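Kitchen counter, with arms: a budget in pictures

Home | Projects | Gallery | Kit lists | Contact

Posted 11/01/2021 - 4 min read

There are two ways to plan an equipment purchase. One is to write down what you need the thing to do, find out what does it, and ask for the money. The other is to ask for the money and then spend a winter working out what you meant. I have tried both, and the second has the better biscuits.

The project is called Pruta. Its aim is modest: an arm that can look after a coffee counter without making more work than it saves. Its budget is also modest, and has been described to me in December meetings as "generous", always by people who were not buying anything with it. We had quotes from Honero for the fingers and mounts, and from Kaczmarczyk for benches, cabling and the sort of bracket that costs more than a good dinner. Ciment did the spreadsheet, or rather Ciment's software did, and it has a column for "miscellaneous" which grew faster than any houseplant I've owned.

What follows is a short gallery for anyone putting together a list like ours. I've kept the captions brief and the grumbling to a reasonable level.

1. The counter comes first

I'd put the arm at the top of my first list and the counter nowhere at all. Wrong way round. The counter decides how far you need to reach, what you need to reach over, and which ordinary object is going to ruin your week. Ours was going to have a bin with a lid that stands up, a hole in the worktop to drop things into, and a tap. None of those was on the quote. Measure them all before you ring anybody, and measure with the lid open.
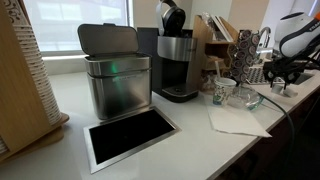 2. Fingers, and the cost of cups

Paper cups are cheap, and everything that has to hold one is dear. The Honero quote for a set of fingers came to 217 pounds, with a second, plainer set at 198. I bought the plainer set, felt clever for the length of a tea break, and then bought the other one as well. If your budget allows for one set of fingers, it is a budget for zero sets of fingers with a delay in the middle.

Spares deserve their own line too. Don't tuck them under "miscellaneous", where they'll be eaten by cable ties and adaptors. And put the cups themselves down as a running cost. It looks silly in a meeting, but a cup that has been squeezed in practice is not one you'd hand to a visitor, and they do add up.

A paper cup held at a tilt is a fair test of whether you bought the right fingers. It's also a fair test of whether you bought enough paper towel.
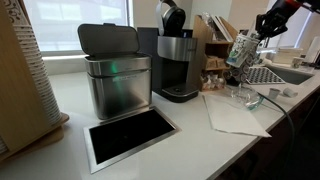 Should we hire an arm first, or go straight to buying one?

Hire first if you can't yet write the job down on one side of paper. A hire period is dear by the week but it shows you what the fittings, cables and bench work will cost, and those are the figures people guess badly. Once you can describe the job and it has stopped changing, buy. Ask the hire firm early on whether any of the fee comes off the purchase price, and get the reply in writing.

3. Cables, and other things with no column

I set aside 400 pounds for cabling and thought that was me being cautious. Kaczmarczyk's people were very polite about it. A cable has to go up the arm, along the arm, down again and across whatever surface you had hoped to keep clear, and each stretch wants something to hold it in place. We've since given cabling its own page in the spreadsheet, with its own little total at the bottom, which I try not to look at before lunch.

The same goes for room. If you are planning for 2 arms, as you may well be once the first has been signed off and everyone is feeling brave, don't just double the price of one. The second needs somewhere to stand, somewhere to swing, and a way of not meeting the first. Floor space never appears on a supplier's quote, and it was the hardest thing on our list to get.

Coffee pods, I'm pleased to say, came in under budget. 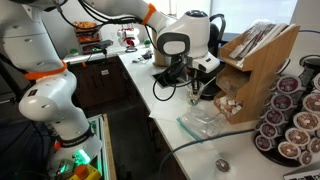 Clear plastic cup in the fingers, pods on the right, a teal cable across the worktop.

The next gallery will cover mounts and benches, if the brackets arrive. The kit list is on the usual page, and I've taken out the line that said "coffee (essential)" after a query from accounts. It now says "test materials".

Shares 17 | Comments 6

Previous gallery | Next gallery | Back to top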